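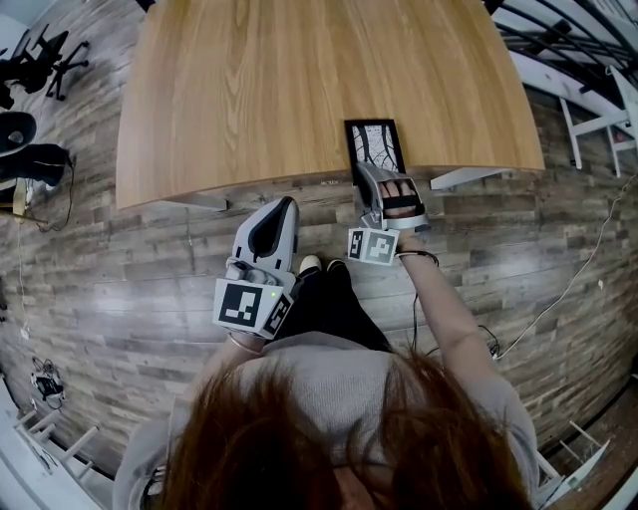
## Girkberg hand grippers, after a semester in our robotics club

Our club bought two pairs of the Girkberg hand-held grippers last fall with money left over from the competition budget. We used them through February, mostly for the household objects project, and a couple of people from other schools have asked whether they are worth it. I kept notes.

The club meets Wednesday evenings. Members put on a pair, do a short task at the table, and the recording goes into the set we train on. Ourania Galanis wrote the task list. It has 157 tasks on it, and flat objects are the hardest group by a wide margin. Picture frames, place mats, closed notebooks. If you plan to buy these, test them on something flat before you test them on cups.

### Fit

Each gripper has a strap across the back of the hand. With the strap snug the gripper follows your wrist well and you stop thinking about it after ten minutes or so. With it loose, the tip wanders. Members with small hands had to pull the strap to its last notch, and Madalena Sampaio added a strip of foam inside hers. Arvid Strand has large hands and had the opposite problem: his fingers went numb on longer sessions. We now switch people out every half hour.

Bracelets and watches are fine in our experience. Long sleeves are fine too if they are close-fitting.

### Picking things up

The curved finger pad is good on round objects and fair on boxes. On a picture frame lying flat you have to get the tip under the edge, and the pad is thicker than I would like for that. What works for us is sliding the frame to the table edge first and taking it from there. It's slower, and the model learns the slide along with the pick. Gaspard wanted that and I didn't.

We also own a pair of the older Coelho grippers. Those have thinner tips and do better on flat things, but the hinge on ours got sloppy by the end of the first year. The Girkberg hinges still feel the same as when they arrived.

### Markers and tracking

The square markers sit on blocks near the grip. Tracking is solid when you face the table and keep your elbows out. It drops when you turn a wrist far inward. Out of our first 283 recordings we threw away the ones with long dropouts, and nearly all of them were from new members who hadn't been told about their elbows.

Wipe the markers. Fingerprints dull them, and a dull marker under bright lights is a bad marker.

### Cables

This is my main complaint. Our kit is wired, and you have to watch where you step. We tape down what we can before each session. A longer cable would help with the big table, and a clip at the forearm would help more. Surkanus sells one, but it only fits their own cuffs.

### Setup

Calibration takes up to 3 minutes once you know the steps. The printed guide skips one: restart the software after pairing the second gripper. Maarten Van Dijk found that out for us over one long evening.

### Would we buy them again

Yes, for a club that wants to collect a lot of short tasks and has someone willing to look after the gear. For a single class project I would borrow a pair. We have 2 spare finger pads left and will order more before summer.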